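Lab Handout 5: Comparing grippers on the door task
Robotics Workshop, Room 23, Vulport Building
Notes by Roksolana Stelmakh, with changes from Vikas Bhatia 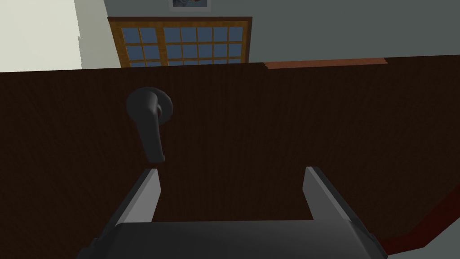
What we're doing this week

Doors! I've been looking forward to this one since October. Up to now you've picked up blocks and put them down again, and a block is very forgiving. A lever handle is fixed to something, it only moves one way, and once it starts to turn it drags your fingers along an arc whether you planned for that or not. It's a lovely problem and you can learn a great deal from it in a single afternoon.

We stay in the simulator for the whole session. The view you'll be working from is the wrist camera, so the handle is seen from close up and at a tilt, with the lever between you and the door and the two fingers open below it. Spend a minute or two just moving the wrist before you try anything. People who skip this tend to steer the wrong way when the camera is rolled.

The three grippers

Parallel jaw. Two flat fingers that slide together and stay parallel. This is your baseline and everyone runs it first. Wide opening, easy to line up, but the flat faces meet a rounded lever along a narrow line, so watch for slip as the lever turns.

Kurnirel hook. One fixed finger with a curved end. It can't grasp at all, it just pulls. Yevdokiia Lysenko built the model for us last term and it's surprisingly good at levers. Try it on a round knob afterwards and you'll see the other side of the story.

Hladun three-finger. Wraps around the lever nicely, but it's bulky, and the knuckles like to hit the door before the fingertips have reached anything. You'll need a shallower approach angle.

Before you start

Load the door set and check that the seed reads 1712. If yours reads 1776 you have the drawer set from last week, so close it and reload. Use the same start pose for all three grippers, or the numbers won't compare.

Running a trial

1. Open the gripper fully and line it up so the lever sits between the fingers. For the hook, aim above the free part of the lever.
2. Move in slowly until the contact light comes on, then stop.
3. Close (or hook) and wait for the force reading to settle.
4. Turn the lever. Let the wrist follow the arc – don't just drag straight down.
5. Pull or push the door until the latch clears, then hold.
6. Write down the result before you reset. You will forget otherwise, I always do.

Do five trials with each gripper. A trial counts as a success if the latch clears and the fingers are still touching the lever. Opening the door by bumping it with the palm is good fun but goes down as a fail.

What to write down

Gripper, trial number, success or fail, peak force, and a few words on how it failed. The few words matter most to me. "Slipped off the tip halfway through the turn" tells us what to change next. "Didn't work" doesn't.

Things to look for

Where along the lever did you make contact? Near the tip you get more leverage and need less force, but there's less metal to hang on to. Near the pivot it's the reverse. Stefaniia Tkachuk's group last year got a big jump in their parallel jaw results by moving the grasp point a small way inward, and changed nothing else.

Does the gripper block its own camera? Wide fingers can hide the lever just as you close on it. If you're guessing for the last bit of the approach, say so in your notes.

How much does wrist angle matter? Pick your favourite gripper and run a few extra trials with the wrist rolled to match the lever, then a few with it left alone. I think the difference will please you.

Handing in

One results table per pair plus half a page on which gripper you'd choose for a building full of mixed door hardware, and why. Due Fri 23 May, in the Varnau folder. Ilham Filali is running the help desk for this lab and knows the contact settings far better than I do, so take the odd force readings there first.

If you finish early, load the second door, which swings the other way, and try your best grasp on it without changing anything.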